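Visit to the Lauritsen workshop, Cidau
August 19, 2020
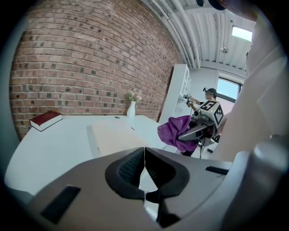

A white table with a closed dark red book and a flat cream-colored board.

The Lauritsen workshop builds concert and tenor ukuleles, plus a small number of five-string instruments sold under the name Vurkari. It occupies the ground floor of a former dairy in Cidau. The visit was arranged for members of our plucked strings circle and lasted most of an afternoon. Malou Skov, who runs the bench side of the business, led the tour. Vibeke Norðdahl handled the playing demonstration at the end.

The first stop was the wood store. Spruce and cedar tops are kept separate from back and side sets, and everything is stickered on open shelves. Relative humidity is held at 45 percent. Skov does not use a set until it has been in the room for at least two winters. The current stock is more than 300 sets, the majority spruce. She tap-tests each top when it arrives and again before thicknessing, and writes both results on the offcut edge in pencil.

Sides are bent by hand on a hot pipe. The workshop owns an electric bending form but uses it only for the Vurkari, whose tighter waist tends to crack on the pipe. Bracing is a simple fan with 2 transverse bars below the sound hole on the tenor and one on the concert. Skov thins the tops further than I expected, and takes the last of it off with a scraper after the bracing is glued. She judges stiffness by flexing the plate in her hands. There was a deflection gauge on a shelf, which she said she had stopped using.

Necks are attached with a bolt and a dry joint. This makes a reset straightforward, a point several of us who own older glued instruments were glad to hear discussed. Fretboards are slotted on a table saw with a template. Intonation is then compensated at the saddle, string by string, with a low G set assumed unless the customer says otherwise. For reentrant tuning the saddle is cut again at no charge.

Finish is either shellac or a thin oil varnish. The shellac instruments take 10 sessions with a rest day between each. I could hear little difference between the two finishes on the concert models. On the tenors the varnished one had slightly less sustain on the first string, though the two also had different strings fitted, so the comparison is weak.

Norðdahl played for half an hour in the front room. The program was two lute pieces in her own arrangements, a waltz, and a set of four songs by Gunel, the duo in which she plays tenor. The room is tiled and very live. Chords above the seventh fret tended to blur, and she moved closer to the curtain after the waltz, which improved things. The Vurkari was used for the last song only. Its extra string doubles the third at the octave, and the effect is clear in strummed passages and hard to pick out in fingerstyle.

Questions afterward were mainly on strings and action. The standard setup is 2.4 mm at the twelfth fret. Skov will go lower on request but advises against it for players who strum hard.

Practical notes: the workshop is an 88-minute train ride from the coast, then a short walk uphill. Visits are by appointment and groups are kept small. Dust extraction is switched off during tours, so the saw is not demonstrated. Repairs are accepted for any make – the waiting list at present runs to November.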